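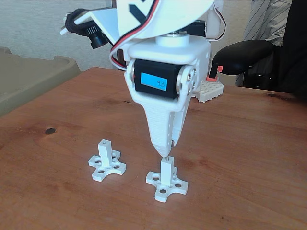
Home Features Interviews Local Archive

Jintana Chareonsuk keeps the repair log in a green hardback ledger on the counter, next to the card reader. Each line has a number, a date, a surname and a few words: "leg, back left," "reglue all," "split seat." The last entry on the morning I visited was number 441. It was for a rocking chair with one arm.

She opened the shop in Prendale four years ago, in a former shoe store with a long front window. Before that she taught middle school science. Her father restored furniture for a living, and she spent summers in his workshop without, she says, learning as much as people assume.

"I learned how to sand," she told me. "He wouldn't let me near the glue until I was 16. I could sand anything. When I left teaching and started doing this for money, I had to go back and learn the rest from other people."

Most of the rest came from Demetrius Doucet, who ran a chair shop in Kostmont until his hands got bad. She drove over two evenings a week for most of a year. He charged her nothing but expected her to bring supper and to take apart whatever he put in front of her.

"The first thing he gave me was a kitchen chair that somebody had fixed with drywall screws," she said. "There were nine screws in it. It took me three nights to get it apart without breaking anything else. He said that was most of the job, right there, undoing what the last person did."

Doucet, who is 70, stopped by while we were talking and took the stool by the door. I asked him if that was still his view.

"It's worse now," he said. "The glue people use is stronger. An old joint with hide glue, you put some heat and moisture on it and it lets go. Somebody squirts construction adhesive in there and you're cutting wood. Then it costs three times as much and the customer wants to know why."

Chareonsuk does not take every job. She looks at the chair, wiggles it, turns it over and gives a price. If the price is more than the person could spend on another decent chair, she tells them so. She says more than half of them go ahead anyway.

"It's their grandmother's, or it's one out of a set of six," she said. "A set of five is a strange thing to own. People will pay a lot to get back to six."

Her usual charge for regluing a dining chair is $70. That means knocking all the joints loose, cleaning out the old glue, and clamping the whole thing square on a flat surface overnight. Stretchers and spindles that need to be turned new are extra. Woven seats are extra too, and she sends those out to Nele Tiedemann, who does cane and rush from her house and is booked well into spring.

The biggest job so far was for the Janssen, the old hotel by the rail station. The owners wanted to keep the original dining room chairs when they reopened, and they had all of them hauled over from a storage unit in two trips. The bill came to a good deal more than Chareonsuk had earned in any month before. She also thinks she priced it too low.

"I quoted per chair from looking at four of them," she said. "The four I looked at were the good ones. I should have asked to see the ones at the back of the unit. I lost most of September on that."

The chairs are in use now. She has eaten there once and says she spent the meal listening for creaks.

I asked what goes wrong with chairs, as a rule. She said the back legs, almost always, where the side rail of the seat comes in. People lean back. The joint gets worked a little each time, the glue cracks, and from then on the wood rubs against itself and the hole gets bigger.

"If you catch it when it first gets loose, it's an easy fix," she said. "But people sit on a loose chair for years. They know which one it is. They give it to the kids, or they put it in the corner and put mail on it."

Dry winter air does some of the damage as well. Houses in Prendale run the furnace from October on, and tenons shrink across the grain while the furnace runs. Her busy season starts after Thanksgiving, when people have had relatives sitting on everything they own.

She has opinions about the fixes people try at home. Wood glue in a dirty joint will not hold, she said, whatever it says on the bottle, and metal corner brackets make a chair stiff for a month and then tear out of the rail. Wrapping the leg in tape at least does no harm.

"I like the tape people," she said. "The tape people bring it in eventually and I just peel it off."

Doucet said he once got a chair with a brass plumbing fitting in it, and that it was a pretty good repair.

The shop runs a Saturday class in the warm months, six people at a time, each with a chair of their own to fix. Kelechi Nnaji took it in May and now comes in to help with the stripping and cleaning. He works nights at the hospital laundry and had brought in a desk chair he found on the curb.

"I figured I'd be done by lunch," Nnaji said. "I was done two weeks later. I sit in it every day, though. I know every joint in that thing."

Chareonsuk would like to hire him for real. She has run the numbers more than once and is not there yet. The rent went up by $700 a year at the last renewal, and clamps, which she says she can never have enough of, have gone up too. She has thought about selling finished chairs out of the front window and has three up there now, unpriced, to see if anyone asks.

"Two people asked about the same one," she said. "It's the one I don't want to sell."

I asked whether she missed teaching. She said she missed the first ten minutes of a class, when she had set something up on the front bench and the kids were trying to guess what it did. She did not miss the email. Some of her old students have come by with their parents' furniture, and one of them, now in college, asked her to look at a guitar.

"I said no to the guitar," she said. "I don't do anything that has to make a sound."

At noon a woman came in carrying a child's high chair with the footrest off. Chareonsuk turned it over on the counter, pushed at each leg and asked how long it had been like that. The woman said since her brother. Her brother, she added, was 34.

Chareonsuk wrote it down as number 442, "footrest, check all," and said it would be ready the week after next. Doucet had already gotten up to look at it. He thought the legs were fine and told her to leave them alone. She said she would check them anyway.

The shop is open Tuesday through Friday from 9 to 4, and on Saturday mornings when there is no class. Call first if you are bringing in more than two chairs, as there is not much room to put them.

Contact us | Submit a story idea | Copyright Prendale Features. All rights reserved. | Back to top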